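6.3 Comparing grippers on soft goods

Use this section when two or more grippers are to be tried on the same arm with the same cloth task. It assumes that the arm has been mounted and leveled (section 3), that the controller is on the network, and that the kitchen workspace has been entered in Plello as described in section 5. Two-fingered grippers from the Boller and Gunis lines are covered. For suction and needle grippers, see section 6.5.

Before you start

Turn off the range at its own controls and lock the control panel if the model allows it. Let the cooktop cool fully. Software limits in Plello do not detect heat.

CAUTION: Do not run a cloth test over a cooktop that is on or still warm. A towel released early can lie across a burner area before the operator reaches the stop button.

Set the payload value for the gripper being fitted. The value stored for the last gripper is not cleared when the tool is removed.

6.3.1 Fitting the gripper

1. Move the arm to the service pose and press Hold.
2. Switch off tool power. Wait until the tool light on the controller goes out.
3. Remove the four flange screws and take off the gripper. Keep the locating pin with the adapter plate.
4. Fit the next gripper with the pin in its hole. Tighten the screws in a cross pattern.
5. Connect the tool cable and leave a loop at the wrist. The loop must allow full wrist rotation in both directions.
6. Strap the cable at the elbow. Do not strap it between the elbow and the wrist.
7. Switch on tool power and run Tool > Home.

Note: Boller grippers home in the open position. Gunis grippers home closed. Keep fingers clear in both cases.

If homing stops with error 1616 (shown as 1,616 on older panels), the stroke table does not match the gripper. Load the correct table and repeat step 7.

6.3.2 Teaching the cloth hold

The cloth hold is the reference pose for all runs. The towel is gripped near its top and hangs with its lower edge touching the cooktop. Teach it once, with the first gripper, and reuse it for the others with only the tool length changed.

8. Lay the towel on the cooktop and bring the gripper down over it at 4 percent speed.
9. Close at the lowest force setting. Raise the force one step at a time until the cloth no longer slides when pulled lightly by hand.
10. Raise the wrist until the towel hangs in folds and its lower edge still rests on the glass.
11. Check that no part of the cable touches the cooktop or the range handle.
12. Save the pose as CLOTH_HOLD.

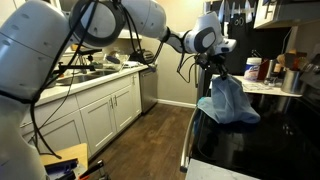
Figure 6-4. Two-fingered gripper holding a towel over the cooktop. Cable loops at elbow and wrist.

CAUTION: Keep the forearm above the height of the counter items at all times. Plello plans around the range and the cabinets only. Racks, canisters and utensil crocks are not in the model unless you add them.

6.3.3 Running the comparison

13. Set the number of cycles. The default is 100 per gripper. Use 200 where the results of two grippers are close.
14. Select the task WIPE_A. The arm grips the towel, lifts it to CLOTH_HOLD, draws it across the glass and sets it down.
15. Start the run. Stay within reach of the stop button.
16. After each fault, note the cycle number and the fault type before pressing Resume. Resume clears the fault text from the panel.
17. Export the log, then change the gripper and repeat from step 1.

Use the same towel for all grippers in a set. If it has to be replaced, start the set again. A full set of 200 cycles takes almost a working day with the speed limit left on.

Fault types

SLIP: The fingers closed on cloth and reached the end of travel during the lift.
MISS: The fingers reached the end of travel at the first close.
DOUBLE: The grip width is above the limit for a single fold. Count as a fault only if the towel does not spread when set down.
SNAG: Side force at the wrist is above the limit. Check the edges of the cooktop and the range handle before resuming.

Note: MISS faults that come in a row usually point to tool length. Measure from the flange face to the fingertips with the fingers closed and enter the new value. Do not correct for tool length by editing CLOTH_HOLD.

6.3.4 Camera position

The Marulanda wrist camera may stay fitted during a comparison, but its weight must be included in the payload. If a counter-clamp camera is used, tighten the clamp before the first run and do not move it until the set is finished.

Revision note, 2/8/25: Steps 9 and 16 changed following bench notes by Periklis Michailidis. The September edition gave a fixed closing force in step 9. Do not use that value with Gunis fingers.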